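Room and table check, Karkwood
20 Sep 2021
Checked by: Shirley Staniforth

Exits and walkways
Door opens fully – OK
Path to door at least 600 mm – pass, just. I was told "plenty of room" and then had to turn sideways until a trolley was moved.

Power
Test tags current – two expired. The sheet from last time says all tagged. I doubt anyone looked behind the cupboard.
Power board off the floor – OK

Lighting
All tubes working – OK after the second flick of the switch. Not convinced. Recheck in September, before month's end.

Table
Stable, no rocking – OK
Edges free of splinters – OK
Cloth lies flat – see comment
Cloth flame rating – label not found. Skemberg's catalogue calls it "safe for all settings", whatever that means. Ask for the certificate in writing.

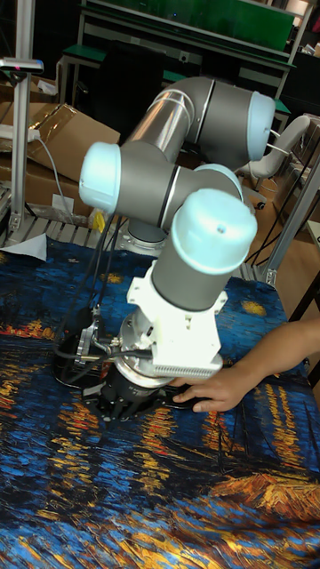

Comment on the cloth: a Van Gogh-style night painting is very nice to look at, but a busy print hides small screws and spills. I'd take plain grey. If it stays, I want the overhang trimmed to 20 mm and no pins – tape only.

First aid
Kit sealed and in date – seal broken, contents in date. Supposedly "only a bandaid".

Result: conditional pass. Tags and certificate outstanding.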